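5/26/25

New table is in. Well, new to me, it was 19 bucks from the Grallska closeout and I carried it up the stairs myself. Back hurts. Worth it.

Quick version because I still have to get dinner going. The old desk was a dumping ground. Mail, screws, batteries, a lamp with no bulb, receipts back to February. So the rule for this one is that nothing lives on it. Everything comes off at night and goes in a bin. 4 bins total, on the shelf by the door, labels later (maybe).

White top, bit of wood showing along the far side. A clear plastic container is the only stuff-holder allowed out.

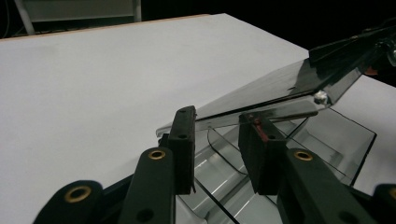
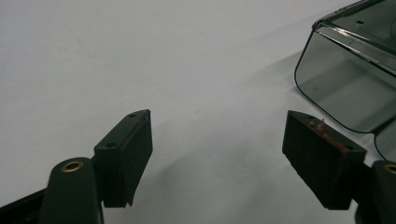
Next job is the sorting. I dumped the drawers from the old desk into two shopping bags and they are just sitting in the hall. Half of it is cables. Why do I own so many cables. Keeping one of each kind, rest goes to the drop-off in Pledville, if I can remeber what hours they're open.

Also need felt pads for the feet, it squeaks on the floor every time I lean on it. And some kind of cleaner that wont leave streaks. The Koubek spray was ok on the old desk but smelled like a swimming pool for hours, so open to ideas, leave a comment.

Ok, water's boiling. More when the bags are empty.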